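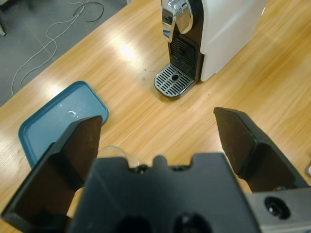 Aileen Tolentino

January

Search this site Enter keywords Go

Where did the money go? My project on the Clevness collapse

When our tutor handed out the list of topics for the business module, most people went straight for the supermarkets. I picked the one at the bottom, "audit and corporate failure", mainly on account of my uncle, who had a prepaid card from Clevness and spent a whole winter trying to get his balance back. So I had a bit of a grudge going in, I admit!

For anyone who hasn't heard of it, Clevness was a small payments firm. It sold prepaid cards to people who couldn't easily get a bank account, and it also ran the card machines for market traders and takeaways. It was owned by a bigger group called Oberholzer, which did the same sort of thing for hotels. When Oberholzer went under, Clevness went with it inside 11 days, and that was the bit I wanted to understand. Clevness was making a profit (a small one, but still). Why should a healthy shop fall over when the head office does?

I started with the administrators' report, and it was hard going. I must have read the first chapter four times, with a dictionary of accounting terms open next to me. What I got out of it in the end was that the customers' money was meant to be kept in a separate account, ring-fenced, so that it could never be used to pay the rent or the wages. At Clevness it was ring-fenced on paper. In practice the cash was swept up to Oberholzer every evening at six and sent back down in the morning, and one morning it didn't come back.

The second thing I looked at was the auditors. The group accounts were signed off by a firm called Orville, and they had signed them for years. Most of the cash was supposed to be sitting with a trustee in Paltholm. Orville's people had a letter from the trustee saying so, and they took the letter as proof. They never asked the bank itself. My tutor says this is the first thing you learn as a trainee, you write to the bank and the bank writes back to you, and I found it really hard to get my head round how a whole team could skip it. The report is quite polite about it. I was less polite in my first draft and had to take a paragraph out.

Then I did my own bit of research, a short questionnaire. I sent it to people who'd had a Clevness card, through a Facebook group, and got 30 replies, which I was chuffed with. I asked whether they knew who owned the company, whether they thought their money was protected, and how long they waited to get it back. Hardly anyone had heard of Oberholzer. Nearly 2000 people are in that group, so my sample is tiny and probably leans towards the angry ones, and I've said so in the methods section. One lady had her holiday money on the card and wrote me a page and a half. I've quoted her with permission but left her name out.

The cards were frozen for a month before the first refunds went through. The traders had it worse, since their takings counted as a different sort of debt and they had to join the queue with everybody else. I hadn't expected that at all, and I ended up rewriting my question halfway through to fit it in (sorry to my tutor, who had already approved the old one).

If I did it again I'd start with the traders and interview two or three of them properly. I'd also keep better notes of page numbers, as I lost an entire weekend to the references. The main text came out at 3069 words without the appendix, so I was a little over, and the table comparing the old rules on safeguarding with the new ones had to go in the back. I think it's the most useful page in the whole thing, so do have a look at it if you only read one.

My uncle got his money in the end, by the way, minus a fee.

Contact us | Copyright, all student work remains with its author | Back to top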